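Drultano bench notebook, hand-held gripper work
22/02/2026
0 comments | 3 shares

Rules for hand-held collection, cloth tasks, draft 2. Written up from the session at the vanity table so that Orla and the Stidalance side can mark it before we freeze it. Draft 1 was one page and mixed safety with data quality. Separated now.

Scope: operator holding one or two grippers, folding and placing soft items at furniture height. Robot arms are covered by the Mulligan cell rules and are left out.

1. Grip and view

1.1 Pinch cloth at an edge or a corner. No handfuls. The jaws must stay readable in the gripper view.
1.2 Mixed items (printed fabric panel plus mesh, as with the cream and pink piece) count as one item. Log under the mesh, as it is the harder half.
1.3 Mesh is allowed to drape over the gripper body. It must not be wound round a finger.
1.4 If the jaw tips are hidden for more than 3 seconds, stop, reopen, start the episode again. Do not trim afterwards. 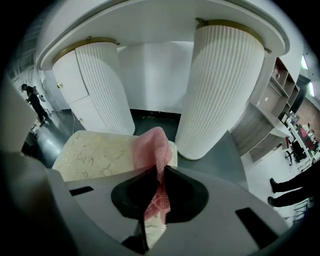

2. Floor and people

2.1 Cables. White cable on dark floor is easy to see but still crosses the standing area by the left pedestal. Rule: tape it, or route it along the wall. A loop on the floor counts as a fail at the pre-check. Applies to black cable on the pale tiles as well.
2.2 Furniture that is not part of the task is moved out or fixed in position for the whole batch. The stool under the table may stay, but its position is to be noted at the start.
2.3 Bystanders. Draft 1 said "clear area", which we can't meet in a shared room. Proposed: no one inside arm's reach plus one pace of the operator. People further off are acceptable if they have signed the sheet.
2.4 Flat closed shoes. Nothing loose at the wrist.
2.5 A second operator working close by keeps their own marker cubes out of the first operator's head view where possible. If not possible, write it in the log. Vokora's tracker is supposed to separate the IDs, but I have not seen a test report.

3. Markers and status lights

3.1 Both cubes are checked for lifted corners and finger marks before each batch. Wipe with a dry cloth only.
3.2 Status light on each gripper to be green before the first grasp. Check both, left then right, and say it aloud.
3.3 Keep the cubes towards the head camera while the hands are low. Elbows in helps.
3.4 Printed clothing: plain tops preferred. Large white lettering on black sits at the bottom of the head view the whole time. Open point, Orla wants it as "must", I have "should".

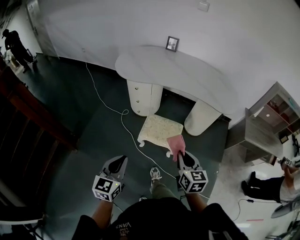
Entry by: Nuala Gilmartin
Read by: Orla Moriarty (sections 1 and 2 only)

4. Records

4.1 One line per episode: item, hand used, outcome, reason for any restart.
4.2 Batch limit is 40 episodes, then a break. Nearly 700 episodes are planned for the cloth set, so the limit matters more than it did for the cups.
4.3 Anyone may call a stop. The episode is marked void and the reason goes in the log without a name.

Open: 2.3 distance needs a figure in metres. 3.4 wording. Section 3 still to be read by Orla. Review of the whole thing in June with Stidalance, or earlier if the gripper shell changes.

Share (3) | Add a comment (0)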